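4.2 Comparing the two grippers on the open chassis

We turn now to the part of the study that took us the longest, and that we had expected to be the easiest. With the arm and the controller settled (see Section 3), all that was left was to pick a gripper, and we had two good candidates on the shelf. The first, the Wuvard, is a plain parallel gripper with two stiff fingers and a position sensor in each. The second, the Guro, has softer pads and a wider stroke, and it had served us very well in an earlier project on sorting household goods. Most of us, if asked in May, would have bet on the Guro.

The job we gave them both was to reach into a desktop computer lying on its side with the panel off, take hold of a part, and bring it out without disturbing whatever sat next to it. We like this job a great deal as a test. A computer case is a box built for human hands, and for rather patient ones at that. The parts are close together, the cables go where they please, and a good many of the things one would like to grab are held in place by a latch or a lever that has to be dealt with first. Earlier work on desktop disassembly has mostly used boards taken out of their cases and clamped flat, which makes the approach far simpler. We wanted to keep the walls, because the walls are where our trouble began.

Each gripper was given 100 tries, split evenly over 4 target parts: a memory module, a processor, a hard drive in its bracket, and the plug of a data cable. A try began with the arm parked over the case and the fingers open, and ended when the part had been set down beside the chassis or when 90 seconds had gone by, whichever came first. The person running the test could stop a try at any time, and we counted every such stop as a failure, even in the handful of cases where we suspected the arm might have managed by itself. Between tries the part was put back by hand and the cables were pushed into a new arrangement, so that the controller could not simply play back a path that had worked before. 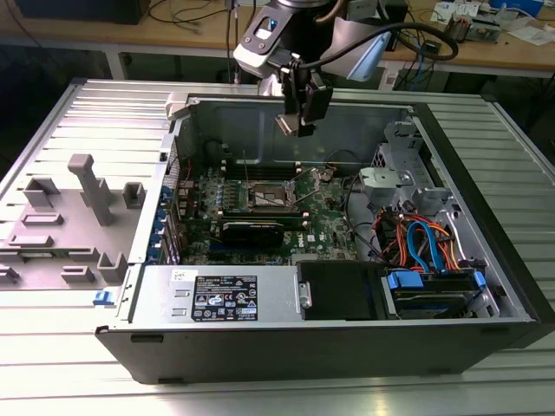
Figure 6. The parallel gripper over the upper interior of the case, just above the motherboard, with the fingers open. The retention bracket of the empty processor socket is raised.

The first thing we learned was how much the width of the hand matters, quite apart from the width of the fingers. On paper the two grippers are close cousins. In the case they behaved very differently. The Guro carries its pads on a rounded body that flares outward a short way above the tips, and whenever the target was near a wall or a drive cage, that body touched metal before the pads touched the part. Our planner would then back off and try again from a steeper angle, and then from a steeper one still, and the clock would run out while it was being so polite. The Wuvard is narrow nearly all the way up, so it could come straight down beside a wall and close without much fuss.

The memory module was where this showed most plainly. The stiff fingers brought it out in most of their tries, while the soft ones often reached it and then slipped along its edge as the arm began to lift. We tried raising the grip force, within the limits of the Ruotsalainen force monitor that we run on top of the controller, and that did help with the slipping. Sadly it also made the pads bulge sideways into whatever was next door, and we went back to the lower setting for all the tries we report.

The hard drive told a kinder story for the soft pads. A drive in its bracket gives the gripper something broad to hold, and there the Guro was steadier and, to our eyes, gentler. It was also more forgiving when the camera estimate was off by a few millimeters, where the stiff fingers tended to push the bracket askew and jam it. If our interest were in drives alone, we would choose it again gladly.

Cable plugs were hard for both. A loose bundle near the drive area moves as soon as anything brushes it, and the pose we had measured a moment earlier was then no longer the pose we needed. Adding a second look from the camera just before closing the fingers cost us around 15 seconds per try, and we think it was time well spent, although it left the slower planner with very little room before the limit. A faster depth estimate would be the first thing we would ask for if someone were to repeat this work.

We should say a word about the processor as well. Lifting the chip from its socket means coming down square and going up square -- any tilt at all and a corner catches. The Jestasia wrist calibration, which we ran at the start of each session, turned out to matter more for this one target than the choice of gripper did. On the occasions when we skipped it to save time, both hands did poorly, and we discarded those tries and ran them again after calibrating.

For the full sequence in Section 5 we therefore used the Wuvard throughout, with the longer approach routine for cable plugs and the lower grip force for everything else.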